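Review: Prins hand-held gripper kit, tried at the Stalitz open day
Posted Mar 6, 2020

Stalitz opens its test hall to outside visitors twice a year. I missed the December date and went to the second one, mainly to get time on the Prins kit, which I had only seen in a sales sheet. The kit is a pair of grippers held in the hands, one left and one right, used to record manual tasks so that a two-armed robot can be trained on them later. Porkeo distributes it here. What follows is based on one afternoon and 53 recorded runs, so treat the remarks on durability with care.

Setting up

Lajos Pap ran the stand and let each visitor do the start-up procedure alone. The grippers are cabled, and both cables go back to a recording box. Start-up consists of seating the connectors, opening and closing each gripper fully, and waiting for the status line on the monitor to clear. I needed two attempts. The first failed on a connector that felt home but was not. A latch with a definite click would fix this and I have written as much on the feedback card.

The printed guide is 36 pages and badly ordered. Calibration comes after the chapter on exporting data. The diagrams are good.

Handling

The body fits a medium hand. Rhys Rewi, who was next in the queue and has considerably larger hands, found his thumb wanted to sit further forward than the shape allows. There is no size option. Weight is acceptable for short tasks. After twenty minutes without a break I noticed it in the wrist, more on the right side than the left, which I put down to my doing most of the reaching with the right.

Opening and closing is smooth, with no dead spot near the closed position. The older Buvero pair I used last year had one, and it made thin objects tiresome. Finger grip on hard plastic is good. On glossy card it slipped four times in ten runs until Pap suggested approaching lower and closing more slowly, after which it slipped once in ten.

What the kit does not give you is much feel. Some resistance comes back through the body when the fingers close on something rigid, but soft items give almost nothing, and I crushed a paper cup before learning to watch the fingers.

The tasks

Visitors were given a card with five tasks, increasing in difficulty. Stacking blocks and moving cups need no comment. The fourth dealt with a four-outlet power strip and its cord, and is the one I would use to judge any kit of this type, as the body is rigid and the cord has its own ideas about where to lie.
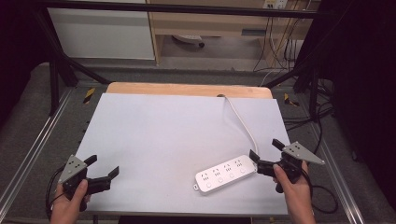

The problem with a part like this is the order of work. If one gripper takes the corded end before the other has hold of the far end, the strip pivots and the cord pulls it off line. I had the best results by taking the body with both grippers, squaring it up, and only then attending to the cord. Pap's own method was to steady one end and walk the other round in small steps. His runs were shorter than mine and he had fewer rejected.

A pale board under a white part also makes for low contrast. I asked whether this affected the recordings and was told that they vary the surface between sessions. I did not see another surface used that afternoon.

Recordings

Of my 53 runs, 65 per cent were accepted by the checking software. Most of the rejects were for starting to move before the tone. The software marks the rejected runs but does not state the cause unless you open each one, and this needs changing. Storage was sensible: runs are saved one by one, so a bad one can be deleted without disturbing the rest. Pap quoted 200 accepted runs as the usual minimum per task.

Verdict

Good mechanics, average software, poor manual. I would take it over the Buvero for small rigid parts. For soft goods I would wait for the next version. Porkeo would not give a price for a single pair on the day and asked me to write in, which I have done.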